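The Two Waldemars

4 min read | 29 shares

The apartment on Chmielewska Street had been rented twice, by the same agency, to men with the same first name. Flasbridge Lettings apologized in writing. It said the mistake was understandable, there being two Waldemars on file, and that as the place had two bedrooms it might be simplest if both gentlemen moved in and split the rent.

Both gentlemen needed somewhere to sleep that night, so they did.

Waldemar Czarnecka was a piano tuner and went to bed at 9. Waldemar Brzozowska sold awnings over the phone and didn't. They agreed on the thermostat, the trash and the bathroom mirror, and by the end of the first week each was privately telling his sister that the other one was fine. Then Czarnecka brought home the rack.

It was a gray thing with steel rods, and he laid it over the smaller basin of the sink with the air of a man hanging a family portrait.

"We have a dishwasher," said Brzozowska.

"I've seen it," said Czarnecka.

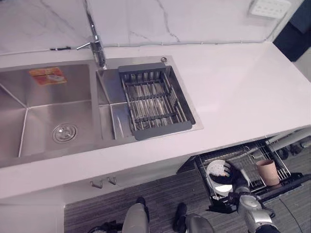
The Sticker

Before they got to the rack properly, they had to have the fight about the sticker. It was on the inside of the big basin, small and orange, and it had come with the sink. Brzozowska wanted it off. He felt that a man who lived with a sticker in his sink was only camping.

Czarnecka wanted it on. The lease said, in clause 29, that no fixture was to be altered, and there was a deposit of 600 to think about.

"It's a sticker."

"It's adhered," said Czarnecka. "That makes it a fixture."

Brzozowska called Flasbridge to settle it. He was on hold for most of a sandwich, and then a young woman told him she could see from the file that he was the piano tuner, and would he like to hear about contents insurance. He said he was the other one. She said there wasn't another one. He bought the insurance, partly out of professional sympathy, and the sticker stayed where it was.

After that he took to running the dishwasher the way other people slam doors. He'd put in a spoon and a cup and a Wendeo tablet and stand there, arms folded, while it worked. Czarnecka, for his part, washed everything by hand, slowly, humming one note. It was an A. Brzozowska knew it was an A because he'd asked once and been told for twenty minutes.

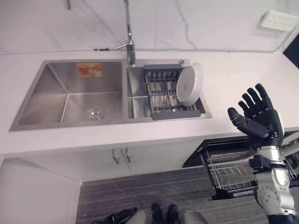

Brzozowska's mother came on a Sunday, by the early bus from Gaststead, with a poppy seed cake and her own knife to cut it. She'd raised four children and buried a husband and didn't care for tension at a table. She ate her slice, looked at one Waldemar and then the other, and carried the last plate into the kitchen herself. The dishwasher door was down with its rack pulled out, right at her shins, as plain an invitation as an appliance can give. She stepped around it and stood the plate up in the right-hand end of the gray rack, all by itself, and wiped her hands on her skirt.

"Mama," said Brzozowska.

"It's one plate," said his mother. "What do you want, a parade?"

Czarnecka had the decency to look at the wall. It was a nice wall, white with gray veins in it, and he studied it until the danger of smiling had passed.

She took the afternoon bus home and left the rest of the cake, and the knife, which both men correctly understood to be a threat to return.

They didn't speak until evening. Then Brzozowska came in and said that he supposed a person could use the rack for single items. Plates, for instance. A visiting plate.

"And the machine for pots," said Czarnecka.

"You'd put a pot in the machine?"

"I'd put your pots in the machine. I wouldn't touch them."

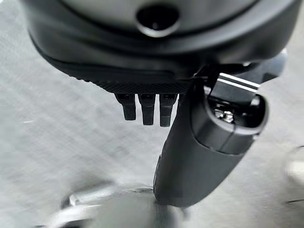 The Letter

In June a letter arrived from Flasbridge. An internal review had found the error. A second apartment was available to one Waldemar, either would do, at 200 less a month, and the agency would waive the cleaning fee for the inconvenience.

It stood against the faucet for a few days, getting splashed. Each man mentioned how much the other would enjoy the quiet. Czarnecka pointed out that Brzozowska could finally have a sink without a sticker. Brzozowska pointed out that Czarnecka would have to take the rack, obviously, it was his, and that the basin would look strange.

"Strange how?" said Czarnecka.

"Bare."

Czarnecka dried a cup for longer than it needed. Then he got a pen and wrote on the back of the envelope that Mr. Waldemar had considered the offer and was happy where he was, and they both signed it, surnames illegible.

Flasbridge wrote back to thank him, and enclosed one key.

Comments (3)

marrowbone: "A visiting plate" is my entire marriage.

Tess in 4B: Clause 29 would never hold up. A sticker is packaging. Scrape it off with a bit of oil and say nothing.

oldpedal: Tuner here. We don't hum the A. Well, I don't do it at the sink.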